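Wastside neighborhood flood and storm group, notes from Tuesday's meeting

I took the notes again, so blame me for the spelling. We started at 7, a bit after really, and 14 of us made it, which is pretty good for February!

First up was the basement water on Osberg Lane. The drain at the low end backed up in the last big rain and 4 houses got wet carpet or worse. Dirnlow came out with pumps and fans and left the dryers running over the weekend. Most people were happy with them, though the bill was a shock — I had no idea they charge for each fan by the day. 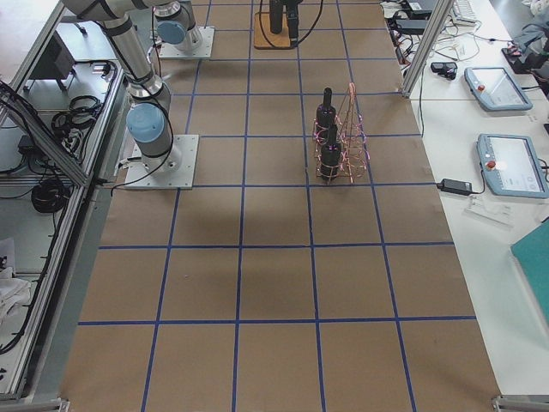

One neighbor said the fans weren't the problem, it was waiting two days for a call back, and by then the drywall had soaked it up past the baseboard. She'd like us to have a second company's number on the sheet. We all agreed, so Kelmendi goes on there too (I'll add it this week).

Next, sump pumps. We talked a long time about battery backups, longer than we needed to. If your power goes out in a storm the pump goes with it, and several people only found that out the hard way. A group order would get us a price break at 70 units, and we are nowhere near that. 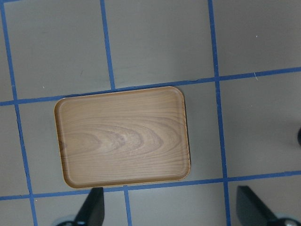 So for now we're dropping the group order and people can buy their own. I'll send around the two models folks liked.

Sandbags: the city will drop off 100 if we give them a spot to put them. The church lot was suggested, also the end of my driveway, and I said yes before I'd thought about where I park.
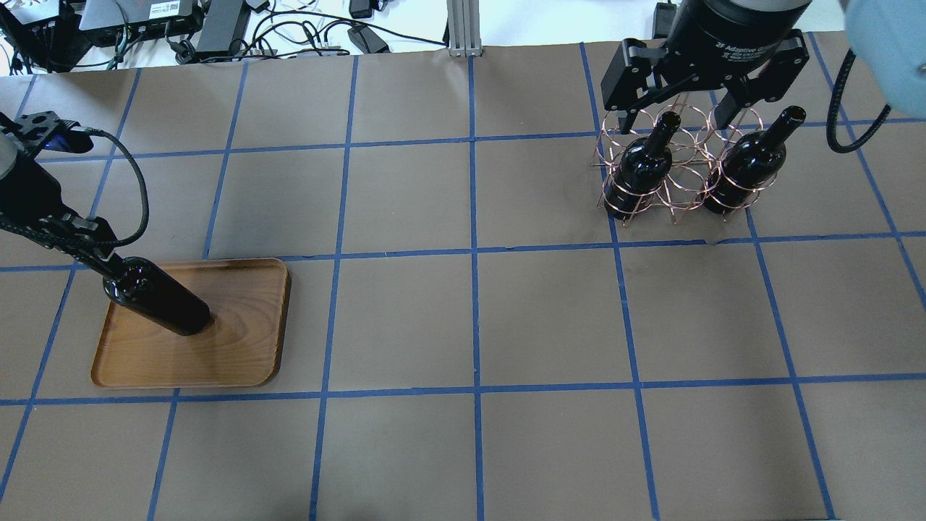
We still need a couple of strong backs to stack them and a tarp to go over the top. Sign-up is on the clipboard.

Old business: the insurance handout isn't done. Sorry, that's mine. Please take pictures of your basement now, while it's dry, and keep them somewhere that isn't the basement.

We wrapped up at 8:30. Next meeting same place, and whoever took the extension cord, please bring it back.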